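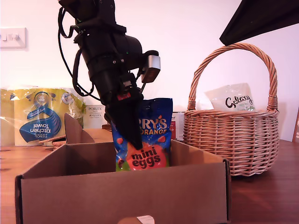 Blog > Joint Care > Supports and Braces

Search this blog Enter keyword Go

Choosing a Wrist Support for Long Days at a Keyboard

Posted Sep 16, 2025 by Naomi Wanyama

Print this page | E-mail this page

Readers of this blog will be aware that I have worn a wrist support on my right hand for the past 13 months, on the advice of my physical therapist, Chepkoech Odera. Several people have written to ask which model I use and how it was selected. The following notes are offered in response. They reflect personal experience and do not replace an examination by a qualified professional.

Types of Support

Wrist supports sold for general use fall into 3 groups. The first is the elastic sleeve, which provides warmth and light compression but does little to limit movement. The second is the wrap, a single length of fabric secured with a hook-and-loop closure. The third is the splint, in which a removable metal or plastic stay runs along the palm side and holds the wrist in a neutral position.

I was fitted with a splint for use at night and was advised to wear a wrap during working hours. The splint is a Pollell, size medium. The wrap is made by Duvstead and has been replaced once, when the closure no longer held.

Measuring and Fit

Measurement should be taken at the narrowest part of the wrist, just above the hand, with a soft tape. My first order was made by glove size and had to be returned. A correctly fitted support is snug but allows one finger to pass beneath the edge. Numbness, tingling or a change in skin color indicates that it is too tight, and it should be loosened at once.

Persons with a latex allergy should confirm the composition of the fabric before purchase. My colleague Jabari Urio developed a rash from an elastic sleeve and now uses a cotton liner under his. 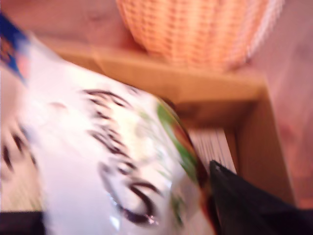
Care and Cleaning

Remove the stay before washing. Close all fastenings so that they do not collect lint, wash by hand in cool water with mild soap, and dry flat away from direct heat. Fabric softener should not be used. I keep two wraps in rotation so that one is always clean.

A review of the Grudbridge thumb support will be posted in October.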